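Posted in July by the Urkinia minutes desk
Print this page | E-mail this page

URKINIA WORKSHOP AND HOUSEHOLD AUTOMATION GROUP
Minutes of the July meeting, Friday, 5 p.m., upstairs room

1. Opening

The chair opened the meeting at 5 p.m. The minutes of the June meeting were accepted with one correction: the folding trial was run on hand towels, and the minutes had said dish towels. The correction has been made in the file copy.

2. Matters carried over

The bench lamp has been replaced. The quote from Drerkisach for two sets of spare finger pads came in late and will be looked at under item 5. The question of whether to keep testing at the Sirko shop floor over the summer was moved to item 4.

3. Household chores: where things stand

The member reporting on household work gave a summary of the past month. Picking up single hard objects from a table and dropping them in a tub is the task the group has spent the most hours on. The member thought it was close to useful on a clear table and much less so when small objects are touching. Two items side by side are often treated as one, and the arm then closes on the wrong part or pushes both away.

Shiny plastic was discussed at length. Glare moves as the arm moves, and a member asked whether a matte table cover would help. Another member pointed out that kitchens and desks do not come with matte covers and that the test should stay as it is. It was agreed to leave the table alone.

Loops, straps and cords were listed as a separate problem. A lanyard can catch on a finger and bring its drive along when a different item was wanted. The reporting member asked that straps stay on for the tests, as people leave them on at home. Agreed.
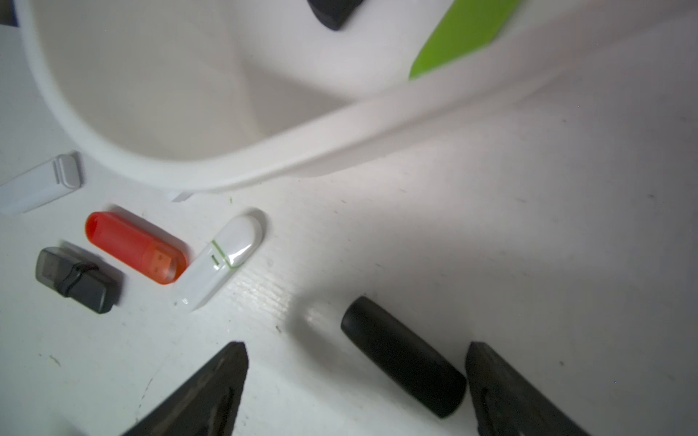 Question from the floor: Could a household buy one of these today and have it tidy a desk without anyone watching?

Reply: Someone would still need to be in the room. The arm can handle a good share of a tidy-up, but it does not yet know when it has made a mistake, and a person has to step in.

A member said that this was the same reply given last winter. The chair said the amount of stepping in had gone down but the reply was still the right one. There was some disagreement on how much it had gone down, and the chair asked for the log sheets to be brought next time.

Laundry was covered briefly. Hand towels laid flat can be folded. Towels taken from a heap cannot be folded reliably, and the group has not tried shirts again since spring. Dishes were not discussed for lack of time.

4. Shop-floor chores

The member who visits Sirko reported on sorting returned parts into bins. The shop runs the same 30 part types every day, and the arm does well on those it has been set up for. When a part comes in with packing tape on it, the line lead sets it aside by hand. The shop is satisfied with this arrangement and does not want it changed before fall.

Sweeping and wiping down were raised by a member who works in a similar shop. The view of the meeting was that floor machines handle open aisles well enough, and that benches with loose hardware on them still need a person with a brush.

It was moved and seconded to continue the Sirko visits through the summer, with one visit a month. Carried, one against. The member voting against asked that the reason be noted: the travel takes up a full working day and the shop work is further along than the household work, which needs the time more.

5. Equipment and money

The Drerkisach quote was read out. Members felt the price was high for pads that wear at the same rate as the current ones. The secretary will ask Jastasell for a second price on the same sizes.

The equipment fund stands at $2,000. No spending was approved at this meeting.

6. Other business

A member asked whether the open evening would include a live tidying demonstration. The chair was in favor if the public stays behind the rope and the speed is kept low. A member objected to running it slow, saying that visitors would go home with the wrong idea either way. Left open until the next meeting.

The upstairs door is to be locked by the last person out.

7. Actions

Secretary: second price from Jastasell.
Household member: log sheets for the table tests, straps left on.
Chair: rope and stands for the open evening.

The meeting closed at 6:40 p.m.

Print this page | E-mail this page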